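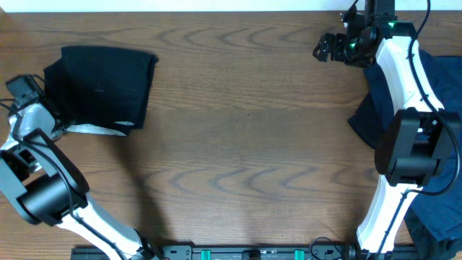
Two white arms at a wooden tabletop, mounted on a black rail.

November 2, 2001

Plurora won't say much about its next handheld. The product manager we got on the phone Friday — speaker phone, bad line, lunch in the background — said a bit more than the press release did.

The new one is called the Kimaro. Color screen, at last. "People held the old one next to a color one in the store and put ours back," she said. "You can't argue with that."

Battery life takes the hit. The gray-screen model went weeks on a pair of AAAs, the Kimaro gets 6 hours of steady use and then wants its cradle. She didn't sound thrilled. "We tried to get it higher. We'll keep trying. I'd rather print the real number on the box."

Two versions planned, same case, different memory. No price yet. Asked if it would come in under the Jalton, she laughed and said to call back in April.

On the stylus: still there, still easy to lose. Thicker this time, and it clicks in. "My own kid lost three of the old ones," she said.

Handwriting software is from Trilten again, and that's where the complaints were. Slow, bad with the letter G. She says the new version was rewritten from scratch and recieved a lot more testing with left-handed users, who got a raw deal before. Will old owners get it as a download? "I want them to. It's a question of whether it fits."

Wireless? Not in this one. An add-on sleeve is "being looked at," which could mean anything.

She had to run to another meeting. We asked for a loaner unit, and she said she would see what she could do — no promise on when.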